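Stomton shop report: the bench that got an extra arm

We love getting out to see how people really work, and this visit had been on our list since last July. The refurbishing shop at Stomton takes in old office computers, strips them, fixes what can be fixed and sends them out again to schools and small businesses. Last year it handled 3,471 desktops. For most of its life that meant one thing: people bent over open cases with a screwdriver, all day long.

Then the robot arms came. We sat down with the bench lead, who has been there for 8 years and asked us to leave her name out ("put the bench in, the bench did the work"), and asked her to start with the bad old days.

"My wrists," she says right away. "That's what I remember. You get a pallet of identical machines, and every one has the same screws in the same places, and by the afternoon your hand just stops closing. We had people wearing braces. I had two, one for each side!"

The first arm was set up at the end of the line, for one job only: taking out the screws on drive cages. She was not against it, she tells us, but she was not exactly cheering either. There had been talk on the floor. People wanted to know what would happen to the hours, and management at the parent company, Vasitz, took a few weeks to give a straight answer. The answer, when it came, was that the hours would stay and the jobs would move around.

"And they did move," she says. "I'll be fair about that. I used to have four people on teardown. Now I have two, and the other two are on board repair, which they had been asking to learn for ages. One of them is better at it than me already. It's a bit annoying - I taught her."

So what does a day look like now? She walks us along the line while she talks, stopping every few steps to move a tray or answer a question from across the room. Cases are opened by hand. A person looks inside, checks for anything strange and decides whether the machine goes to an arm or stays on the manual bench. Plenty stay. Swollen parts, stripped screws, homemade fixes with tape and glue: all of those go to people.

"The batch we call Lagos was the one that taught us," she says. "It came out of an office on Lagos Street, every case the same, and we thought, great, easy. Then we found that someone had swapped half the screws over the years. The arm would stop and wait, stop and wait. I must have walked over there a hundred times that morning. But now we sort first, and I love the sorting. You get to be nosy about every single computer."

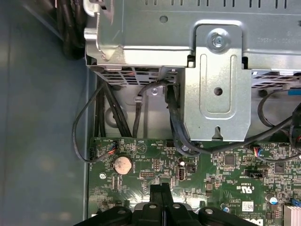
Cables are her favorite subject, and she could have gone on about them through lunch. A screw sits still, she explains, but a cable is never in quite the same place twice, even in two machines of the same model. In an older Dell desktop you may have thick black bundles coming out from under the metal housing, a thin one swinging out in a wide loop before it reaches its little fan header, and others lying right across the board. "So the gripper has to come in from above and find a way down between them," she says. "My people are the ones who teach it that way down. They guide it, they watch it, they say no, go left of that one. It's their know-how in there."

She gets most excited about the training. Everyone on the line takes a turn with the arms, and the shop's own name for the program is Disden, after a street where they used to rent space. So far 97 of its short lessons have been written up, all by bench staff. Some are a single line long. One just says to touch bare metal first.

Not all of it is rosy, and she doesn't pretend so. The room is louder than it was. Breaks used to happen when a pallet ran out, and now they have to be put on a schedule or people forget to take them. She also misses the chatter that came with four people doing the same dull job side by side.

"We used to sing," she says. "You can't sing and reseat a memory stick. Well, I can't."

The next target is 2,000 machines for a school order, and she already has the first trays lined up by the door. The braces, she adds, are in a drawer somewhere.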